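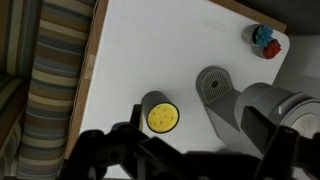

Soudabeh Daneshvar me soltó por teléfono que el brazo es lo barato y que lo que arruina el presupuesto son los recambios, y que si iba a escribir algo sobre la compra empezara por ahí.

Inicio | Noticias | Talleres | Agenda | Contacto

Remosum prepara la compra de su segundo brazo
Diciembre. Por Hugo Lozano
37 compartidos · 4 comentarios

Pues empiezo por ahí, que para algo me lo pidió. En Remosum llevan desde el verano dándole vueltas a si compran un segundo brazo para las pruebas de tareas domésticas, y este mes por fin hay una hoja de cálculo que se puede enseñar (bueno, me la enseñaron, quedármela no me dejaron). La novedad es que el brazo ya no ocupa la primera línea. La primera línea son los dedos de la pinza: 195 euros el juego con el proveedor de siempre, Jorncombe, o 124 si se piden a Guvov, que tarda más en servir y cobra el porte aparte.

Parece una tontería, pero con dos brazos trabajando a la vez el gasto se dobla y el año se hace muy largo. Quieren tener siempre cuatro juegos en el armario y no volver a parar una semana entera esperando un paquete, como les pasó en primavera. ¡Una semana! Con el alquiler corriendo igual.

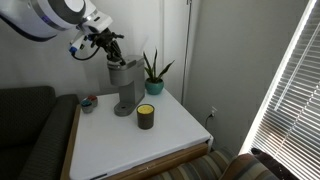
Pinza negra y cafetera monodosis, sobre la mesa blanca.

Lo que más me gustó es que han decidido no gastar casi nada en lo demás. Yo iba convencido de que me hablarían de una cocina a medida, con su encimera y sus armarios, y resulta que esa partida la tacharon en la primera reunión. Prefieren objetos corrientes, de los que se reponen en cualquier tienda, y meter la diferencia en el contrato de mantenimiento. Ahí compiten Jorncombe y Bakhtiari, un taller más pequeño que ofrece venir en el día si se le llama antes de las once de la mañana.

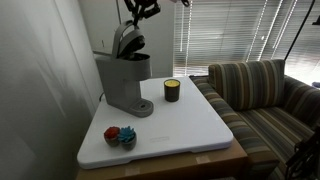 Bakhtiari sale algo más caro, eso sí, y Daneshvar todavía no lo tiene claro. Dice que un técnico cerca vale mucho, pero que quiere ver por escrito qué piezas entran y cuáles se facturan, porque los cables casi nunca entran y son lo primero que se estropea. También ha pedido precio de alquiler con opción a compra, por si conviene probar unos meses antes de firmar nada.

La decisión queda para enero. Si para entonces me dejan ver el contrato, os cuento qué pone de los cables.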